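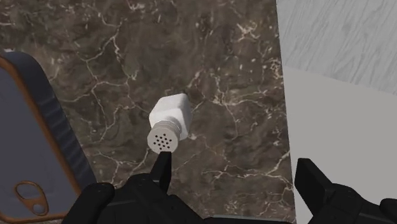

Section 3. Planning the purchase

Work through this section before asking Gralix for a quotation. It covers a single arm working at a kitchen counter.

1. List the objects the arm will have to handle. Write down the width of each at the point where it will be gripped.

2. Mark the widest and the narrowest. Send both figures to the supplier and ask for them to be checked against the gripper's opening.

3. Measure the counter. Leave 45 cm clear on the side where the arm will be mounted.

Note: Tins with pull tabs and small shakers go on the list even if you only expect to move them now and then.

4. Try your layout in simulation first. The Hoka planning licence runs for 30 days and can be renewed once.
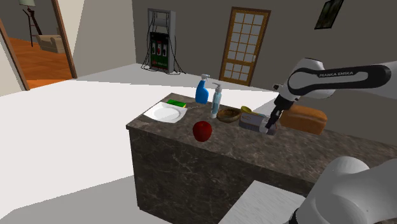

Fig. 3-1. Simulated counter layout with the arm reaching in from the right.

5. Check reach to the far end of the counter as well as the middle. If the arm falls short, move the mount before pricing a longer model.

6. Set aside money for spare fingertips and the mounting plate. These are quoted separately under Vokby parts.

CAUTION: Do not order the mounting plate until the counter has been measured in place. Cut plates cannot be returned.

7. Keep 100 mm between the front edge of the counter and any object the arm has to pick up. Enter this in the layout before saving.

Revised 16/04/2018, I. Kuroda

12 shares | 3 comments

barbu_fan
Does step 3 include the cable run or is that on top?

Itsuki Kuroda
On top. Will add it to the next revision.

mw_kitchens
Spare fingertips should be in the base price if you ask me.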